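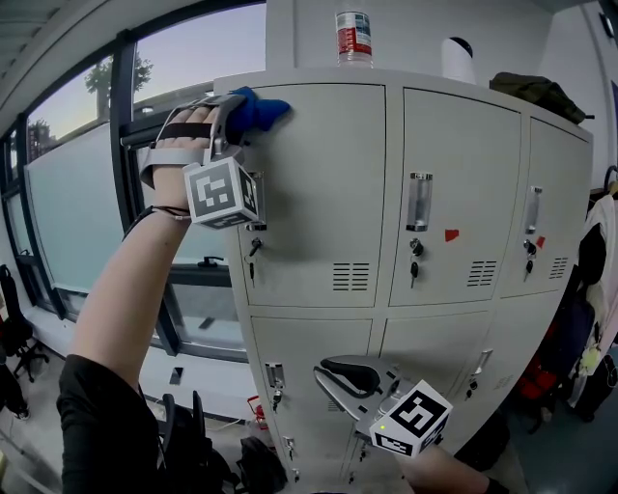

From: Milagros Medina
To: Fludlow building list
Subject: Re: locker cleaning

Nawal Mahrous wrote:
> Are we wiping the lockers or only the tops?
> And do the keys come out first?

Doors too, upper and lower. Leave the keys in.

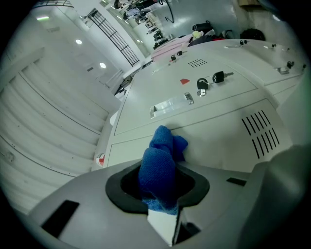

Blue cloth, locker doors behind

Go easy near the locks, and leave the red stickers on.

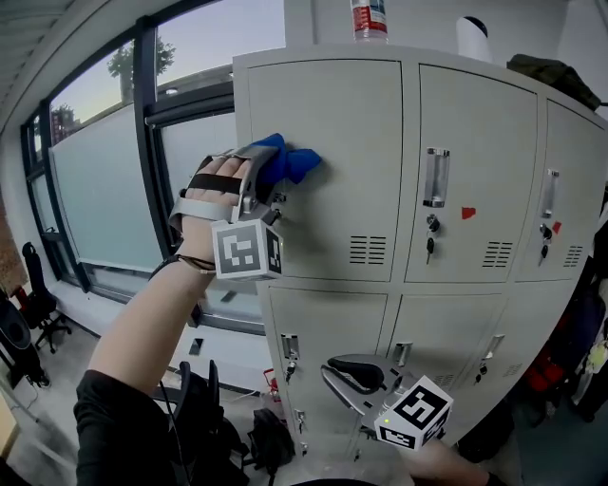 Upper left door

Dust collects in the vent slots, so do those last.

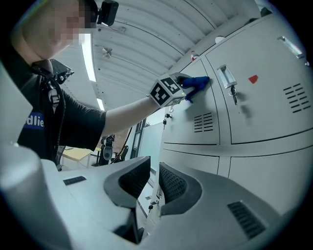 Photo: Wael Lahlou

Bags and bottles on top need to go home by July 20, 2008.

Milagros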